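Robotics Club List Archive
Posted 2025-03-21 by Nazmiye Çınar
4 min read

Subject: Re: Desk sessions, soft objects, and the end-of-term demo

Ekrem Duman wrote:

> Hi all,
>
> I missed the last two sessions and I'm trying to catch up before I
> lead the next one. Three questions.
>
> 1. Are we still using the Simito object list, or has it changed?
> 2. What is the episode count now? The sheet in the shared folder
> says 547 and I think that is old.
> 3. Who is allowed to hold the second gripper? I have two new
> students who want to try it.
>
> Also, the left gripper was pulling to one side when I last had it.
> Did anyone look at that?
>
> Ekrem

Ekrem, answers below. I'm copying the whole list as other people have asked me the same things in the hallway.

The sheet is old. 547 was the count at the end of December. We now have 764 episodes that passed the check. I have put the new sheet in the folder and deleted the old one. Please don't keep a local copy.

The Simito list is still the base list, but we dropped the hard blocks from it. The policy trained on them did fine on blocks and badly on everything else. For this term we want things that squash, slide or crinkle, on a desk that has other things on it. A bare desk is no use to us.

The work is now split into three kinds of episode. Please write the kind in the first column of the sheet.

1. Single pick. One gripper, one object, lift and put down. These are for new students. Keep them short and don't try a second grasp if the first one slips. Stop, mark it as a miss, and start a new episode. Misses are kept.

2. Two-gripper work on one desk. Two people, one gripper each. One takes hold of the object and the other waits close by with the fingers open. Plush toys are good for this: the pads can close on the body from both sides and the stuffing gives a little. Agree out loud who moves first. Leave the clutter where it is, including the wrappers and the clear bags. 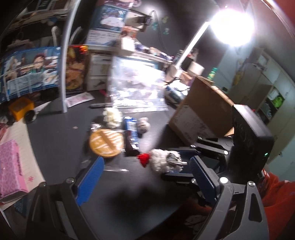
3. Sorting. One gripper, a mixed pile, and a box to sort into. We have very few of these and I would like most of the next session to go to them. Packets with a shiny surface are the hard case, so please include some.

On who can hold the second gripper: anyone who has done six clean single picks. Your two new students can start on those at the beginning of the session and move up the same day if it goes well. Please stay with them for the first pair episode.

On the gripper that was pulling to one side: one of the pivot screws had worked loose. I tightened it and it has been straight since. Check the screws on both fingers before you start and again at the break. The small screwdriver is in the Trindico tin. If a pad starts to peel, swap it and write it in the log. We have spare pads but only one bottle of the glue, so go easy on it.

Some smaller points:

Move your hands more slowly than feels natural. A lot of the rejected episodes were rejected for blur. The tracking loses its place when the wrist turns fast, and then the whole episode goes.

Lamps are fine, but don't change them in the middle of an episode.

Name the folders by session number and your initials. The upload script does not like spaces.

The demo will be at the Rüegg hall, same as last year. We get one table and one outlet. Neltell has agreed to lend us the second arm again, and I need to confirm the date with them by the end of next week. If you want to be on the demo team, reply to me directly and not to the list.

The budget line for parts has 2,695 left in it. I'd like to keep most of that for motors, so ask before ordering anything.

Ekrem, if you can take the sorting episodes, I will do the checking afterward.

Nazmiye

Comments (3)

ekrem_d
Thanks, that covers it. I'll take sorting. I'll bring some snack packets if people promise not to eat them before we record.

padswap
Do misses need a note saying why, or just the mark? I have been leaving the note blank.

nazmiye
Just the mark is fine for single picks. For pair episodes please add a few words.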